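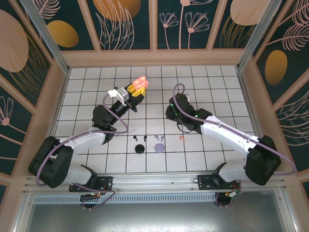
Corpus Quintero de Discurso Diplomático

Ficha de dados e instruções de utilização

Apresentação

O Corpus Quintero reúne entrevistas, discursos e comunicados de chefes de missão diplomática, traduzidos ou publicados originalmente em português. Foi constituído para apoiar estudos sobre linguagem diplomática, política externa comparada e cobertura jornalística de relações bilaterais. A coordenação cabe a Ching-wen Cheng, no âmbito do projeto Birner.

A versão atual contém 467 documentos, dos quais 259 são entrevistas concedidas à imprensa e 94 são discursos proferidos em cerimónias oficiais. Os restantes são comunicados e notas verbais tornadas públicas pelas próprias missões.

Conteúdo dos ficheiros

documentos.csv: uma linha por documento, com identificador, tipo, língua de origem, país acreditante, país acreditador e cargo do orador.

textos/: texto integral de cada documento em UTF-8, um ficheiro por identificador.

anotacoes.csv: segmentos anotados, com posição inicial e final em caracteres, categoria e código do anotador.

manual.pdf: manual de anotação, incluindo os casos limítrofes discutidos durante a revisão.

Os campos vazios em documentos.csv indicam informação não apurada. O valor «n/a» é reservado aos campos que não se aplicam ao tipo de documento, como o nome do órgão de comunicação no caso dos discursos.

Recolha e critérios de inclusão

Foram considerados documentos de acesso público em que o orador fala na qualidade de embaixador, encarregado de negócios ou cônsul-geral. Excluíram-se artigos de opinião assinados por diplomatas aposentados, resumos de agência sem citação direta e transcrições com menos de 400 palavras. Quando existiam várias versões do mesmo discurso, conservou-se a publicada pela missão.

As entrevistas traduzidas a partir de uma terceira língua estão assinaladas no campo traducao_indireta. Recomenda-se que estes textos sejam retirados de qualquer análise lexical fina.

Anotação

A anotação foi realizada na plataforma Emix, com duas leituras independentes por documento. As categorias são seis: apelo à cooperação, advertência, reafirmação de posição, referência histórica, menção a terceiro Estado e recusa de comentário. Um segmento pode receber mais de uma categoria.

As divergências entre anotadores foram resolvidas em reunião semanal, à sexta-feira. As anotações anteriores à resolução mantêm-se no ficheiro, com o estado «original», para permitir o cálculo da concordância. A categoria «advertência» foi a que suscitou mais divergências, sobretudo em formulações condicionais.

Limitações

A distribuição geográfica é desigual. As missões acreditadas em capitais europeias estão sobrerrepresentadas e há poucos documentos provenientes da Ásia Central e do Pacífico insular. O corpus não deve ser utilizado para inferir a posição oficial de um Estado numa data determinada, nem para classificar governos ou pessoas.

O subconjunto Taken, que agrupa as entrevistas editadas pelos jornais antes da publicação, não indica as perguntas suprimidas. A ordem das respostas pode diferir da ordem da conversa.

Atualizações

A próxima revisão está prevista para agosto e incidirá sobre os metadados. Os identificadores existentes não serão alterados.

Licença e citação

Os metadados e as anotações podem ser reutilizados para fins de investigação e ensino, mediante indicação da fonte. Os direitos sobre os textos pertencem aos respetivos titulares. Citação recomendada: Cheng, Ching-wen (coord.), Corpus Quintero de Discurso Diplomático, projeto Birner.

Os pedidos de correção ou de retirada de documentos devem mencionar o identificador e o motivo.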